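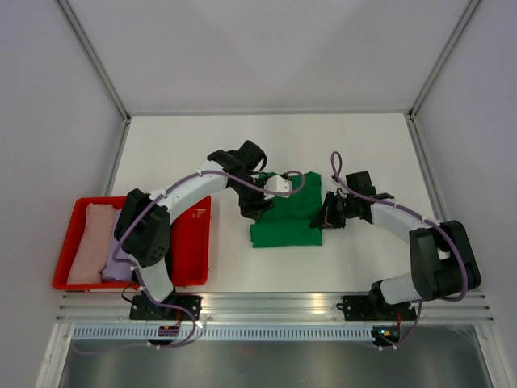

Section 8. Your First Warp

You have the loom together, the beams turn freely, and the shafts go up and down when you pull the levers. Now comes the part we like best! This section takes you from a cone of yarn to the first inch of cloth on the Illey table loom. Give yourself a whole afternoon the first time. Your second warp will go much faster, and by your fifth you will be listening to the radio while you do it.

The method used here is back to front, meaning the yarn is wound onto the back beam before it goes through the heddles and the reed. If you learned front to back on another loom, you are welcome to keep doing that, but the step numbers below won't match.

8.1 What you need

The Illey loom, fully assembled (see Section 4)
Warping board or warping mill
One cone of Lundstead cotton, 2000 yards, for warp and weft
Brutton raddle, the short one that clamps to the back beam
Two lease sticks and the cord from the accessory bag
Threading hook and reed hook
Heavy brown paper for the beam, cut a little wider than the warp
Scissors, a tape measure, and strong cotton string in a color that stands out from your yarn
Stick shuttle or boat shuttle

Note: The reed that ships with the loom has 8 dents to the inch. Every number in this section assumes that reed with one end in each dent. If you bought a finer reed, turn to the sett table in Section 11 before you measure anything.

8.2 Working out the warp

The sample project is a plain runner, 17 inches wide in the reed. At 8 ends to the inch that comes to 136 ends. Make the warp 2 yards long. You will need 272 yards of yarn for the warp, so there is a great deal left on the cone for weft and for the next thing you want to try (there will be a next thing).

The runner will be narrower than 17 inches once it is washed. All cloth draws in as you weave it and shrinks a bit more in the wash. Write down your width in the reed, your width on the loom, and your width after washing. A notebook with those three numbers in it for every project is worth more than any chart we could print.

8.3 Measuring the warp

1. Cut a guide string 2 yards long, plus a little for the knots. Tie it to the first peg of the warping board and find a path that uses up its whole length. The path has to include the two pegs where the cross is made.

2. Set the cone on the floor directly below the board so the yarn pulls straight up off the top. Tie the end to the first peg.

3. Follow the guide string with the yarn. Go over the first cross peg and under the second, then on to the last peg.

4. Come back along the same path, this time going over the cross peg you went under before, and under the other. Look at the yarn between those two pegs. It should make an X. That X is the cross, and it keeps every thread in order from here to the end.

5. Keep going. Hold the yarn with the same light tension all the way through. If the pegs start to lean toward each other, you are pulling too hard.

6. Every 16 ends, loop a piece of the bright string around the group. This makes counting easy and gives you somewhere to stop for coffee.

7. When you have 136 ends, tie off at the last peg. With the bright string, tie the four arms of the cross, then tie one choke tie very tightly in the middle of the warp.

Caution: Do not take the warp off the board until all four arms of the cross are tied. A lost cross can be rebuilt, but it takes an evening and a good lamp.

8. Starting at the end away from the cross, lift the warp off and chain it over your hand the way you would crochet with a giant hook. Leave the cross hanging free at the end of the chain.

If the yarn breaks or you hit a knot in the cone, go back to the nearest end peg, cut out the bad length, and tie the new yarn on there. A knot at the end of the warp never gets near your cloth.

8.4 Spreading the warp in the raddle

1. Clamp the Brutton raddle to the back beam with its teeth pointing up. Mark the center with a bit of tape.

2. Slide one lease stick through each side of the cross. Tie the sticks together at both ends with a thumb's width between them, and only then take off the four cross ties.

3. Slip the end loops of the warp onto the back apron rod.

4. Measure 8 and a half inches out from the center of the raddle on each side. These are your edges.

5. Working from one edge to the other, drop 8 ends into each one-inch space. Take them in the order they come off the lease sticks. You should finish exactly on the second mark. If you are a space over or short, check the spaces before you recount the warp. Nearly always, two groups have gone into one space or a space has been skipped.

6. Put the cap on the raddle, or stretch rubber bands over the teeth.

8.5 Winding on

This goes best with a friend. One person holds the warp out in front of the loom and the other turns the crank. Orvokki Tikkanen, who wove the test runners for this guide, does it alone by winding half a turn, walking to the front, and giving the chain a firm tug. Both ways make good cloth.

1. Bring the warp chain through the middle of the loom toward the front. Unchain only what you need as you go.

2. Turn the back beam slowly. After the first full turn, begin feeding in the brown paper so that it lies flat between the layers.

3. Stop every turn and look across the whole width. All the threads should be equally tight. If a few sag, pull the whole warp from the front with a steady hand. Don't comb it with your fingers! Combing pushes the slack into one spot, where it turns into a tangle.

4. Remove the choke tie when it gets close to the lease sticks.

5. Stop winding when the end of the warp hangs a hand's length below the front beam. Engage the back brake.

Caution: Keep long hair, sleeves, and necklaces away from the crank and the ratchet while winding.

6. Cut the loops at the front end and tie the warp in loose slipknots, one for each inch.

8.6 Threading the heddles

Sit somewhere comfortable. Take off the front beam if it is in your way (two wing nuts, see Section 4) and pull your chair right up. Good light matters a lot here.

1. Count out 34 heddles on each of the first four shafts and slide them to the center. Push the extras to the sides in equal amounts.

2. Undo the slipknot on the right. Take the first thread from the lease sticks and draw it through a heddle on shaft 1 with the threading hook.

3. The next thread goes on shaft 2, then 3, then 4. Begin again at 1.

4. After every 16 threads, stop and check. Read them aloud if you like. Then tie the group in a slipknot and move on.

Note: The Rautiainen edition of the loom has wire heddles in place of string ones. They are threaded the same way, but slide them in small groups so they don't hook together.

8.7 Sleying the reed and tying on

1. Find the center of the reed and measure 8 and a half inches to the right. Start there.

2. With the reed hook, pull one thread through each dent. Run a fingertip along the reed now and then to feel for an empty dent.

3. Set the reed in the beater. Put the front beam back on if you took it off.

4. Tie one-inch bundles to the front apron rod with the first half of a surgeon's knot. Do the center bundle first, then the outside ones, then fill in between.

5. Pat the warp with a flat hand. Tighten any bundle that feels softer than the others, go across once more, and finish each knot with a bow.

8.8 The first inch

1. Raise shafts 1 and 3. Throw a pass of scrap yarn. Raise 2 and 4 and throw another. Do one more on 1 and 3, then beat all of them in together.

2. Repeat until the gaps between the bundles close up.

3. Look for threading mistakes while they are still easy to fix. Two threads moving together in one spot usually means a heddle error. A line running up the cloth means an empty dent or a doubled one.

4. Change to the Lundstead cotton, leave a tail at the edge, and lay each pass in at a gentle slant before you beat.

You're weaving! For how hard to beat, and for what to do about wavy edges, go on to Section 9.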